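Work and Automation, Unit 3
Notes for the evening group
Pao-chu Lo
Monday, September 30, 2019

Please read these notes before the next meeting and bring them with you. They are longer than the notes for Unit 2, because many of you asked for the housekeeping case in writing. I have kept the words simple. Where I use a special word, I explain it the first time.

1. What we covered last time

We made a difference between a job and a task. A job is what is written in the contract: "room attendant", "laundry worker", "night porter". A task is a smaller piece, such as stripping a bed, carrying linen to the elevator, or writing in the log that a lamp is broken. Machines take over tasks. A job may lose one task and get two new ones, and the name of the job stays the same. This is the reason why the job title tells us very little when we want to know what changed for a person.

I asked you to write down the tasks of one job that you know well. Most of your lists were too short. You wrote the tasks with a name and forgot the tasks without a name. One student worked in a hospital kitchen and did not write "waiting for the elevator", although she told us in the break that she waited there many times in every shift. Waiting is also part of the work. When a machine comes, the waiting often moves to another place, and we must look for it there.

2. The case: Gellero

Gellero is a residence for long stays. Guests stay there for weeks or months, and the house does their laundry and cleans their rooms. The housekeeping team collects clothes from the rooms, takes them down to the laundry, folds them, and brings them back. The residence decided to try a robot for a part of this work. The robot side of the project was done by a small company, Irnar. The planning software came from Stillura, and the staff already used it for the room lists.

The trial was planned for 30 working days. The first task chosen was a modest one: lift a laundry basket with two arms, hold it level, carry it, and put it down. Folding was left out. So was sorting by color, and so was everything that requires opening a guest's door.

Many people are surprised when they hear that carrying was chosen and folding was not. Folding looks like the "real" work. But the workers themselves had said in the interviews that carrying was what made them tired, and that folding was the part of the day when they could sit. If the machine had taken the folding first, the people would have kept the heavy part and lost the rest. I ask you to remember this point, as it comes back in the discussion.

3. How the robot learned the task

There are several ways to make a robot do such a task. One of them is to write every movement as a rule. This works well in a factory, where the part always lies in the same place. It works badly with laundry. Cloth has no fixed shape, and a basket with a heavy towel on one side hangs differently from a basket with two shirts.

Another way is called teleoperation. A person, the operator, moves his or her own hands, and the robot's arms follow. The operator may wear a headset and hold a controller in each hand. The movements are recorded, and the records are later used to train a program which should do the task without the operator. One complete performance of the task, from start to finish, is called a demonstration. By the end of the trial Gellero had 881 demonstrations.

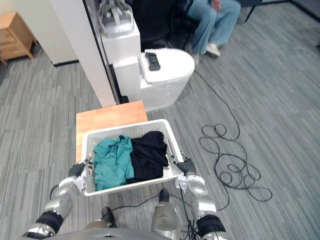
Who makes the demonstrations? At first the operators were two engineers from Irnar. They were good with the equipment, but they had never worked in housekeeping, and their demonstrations showed it. They lifted the basket high, in front of the chest, as one carries a box. Mrs. Yeh, who has led the housekeeping team for a long time, watched a few of these lifts and told them that in her team nobody would be allowed to carry like this for a full shift. A basket is carried low and close. It is put down by bending the knees, and one side must not touch the floor before the other, or the clothes slide to that side.

After this conversation the residence asked if members of the housekeeping team wanted to learn the operator's work. Three of them said yes. They got training during paid hours. I stress "paid hours" because in two other cases that we will read in November, the learning was expected to happen in the free time of the workers, and it went badly in both.

4. What changed for the people

Here I follow the four headings from the Unit 2 sheet.

Body. The workers who became operators had less pain in the back and more in the neck and shoulders. To stand with raised hands and a headset is also physical work. After the first week they asked for a chair and for shorter turns, and they received both. For the workers who stayed with the ordinary rounds, nothing changed in the body during the trial. The robot was not yet carrying for them. It was only learning to carry.

Time. A human worker lifts a basket without thinking of it. An operator needs much longer for the same lift, and must repeat it again and again with small differences: the basket nearer, the basket turned, more clothes, fewer clothes. One operator said it was like being asked to sign your name all day. Others liked it, because the pace was quiet and no guest was calling.

Knowledge. This was the most interesting heading for me. The team had a lot of knowledge which was never written down. How full is too full? When do you take two trips? What do you do if the rim bends? When they had to show the task to a machine, they also had to speak about it, and they discovered that they did not agree with each other. Two of the workers had a long discussion about whether to hold the basket at the middle of the sides or a little toward the body. Mrs. Yeh let them discuss and then wrote both ways in the team's handbook.

Position. By this I mean who is asked and who decides. Before the trial, the housekeeping team got information at the end, when all was decided. During the trial, the engineers needed them each day. Some of this continued after the trial and some did not. The operators had received a small addition to their wage, and it ended with the trial. They were not happy about it, and in my opinion they were right. Their demonstrations continue to be used.

5. Some words to know

Operator: the person who moves the robot from a distance, or from close by.
Demonstration: one performance of a task, recorded for training.
Gripper: the hand of the robot. It may have fingers or only two flat parts.
Intervention: the moment when a person takes over because the program is making a mistake.
Residual task: a task that remains for people after the machine has taken the others. Often it is small, irregular, and difficult to plan.

Be careful with the last word. In reports, "residual" can sound as if the task were not important. In the Gellero case, the residual tasks included checking pockets and noticing that a guest had not sent any laundry for a long time. The second one is not in any task list, but the families of older guests care about it very much.

6. Points on which I am not sure

I do not want to give you a finished opinion. I have worked with this case for a while and there are points where I still go back and forth.

The first is about ownership. If a worker shows a movement and a company sells a product which contains this movement, does the worker have some right in it? The contract at Gellero did not mention it. A carpenter who teaches an apprentice is also giving away his movement, but he knows the apprentice and can choose him.

The second is about the choice of task. I praised the choice of carrying above. But a student from last year's group made a good objection. She said that the heavy task is also the task that protects the number of positions. When carrying is gone, the manager may look at the folding and say that one person fewer is enough. The trial was too short to tell us. No position was cut during it, and the residence promised only for the time of the trial.

The third is about the place of training. A robot which has learned in one room, with one kind of basket, can have trouble in the next room. Each new place needs new demonstrations, so the operator's work could continue for years, or the company could decide that it is cheaper to record somewhere else, with people who never did housekeeping. Both are possible.

7. For next time

Take your own task list from Unit 2 and correct it. Add the waiting, the carrying, and the tasks without a name. Then mark the task that you would give to a machine first, and write up to 30 lines about who should be asked before this happens.

Work in pairs if you like, but hand in separate texts. If you write about your present workplace, please change the names of your colleagues. The interview with Mrs. Yeh is in the reading folder, in the original and in my translation. My translation is a little stiff in places, so those of you who can read the original should use it.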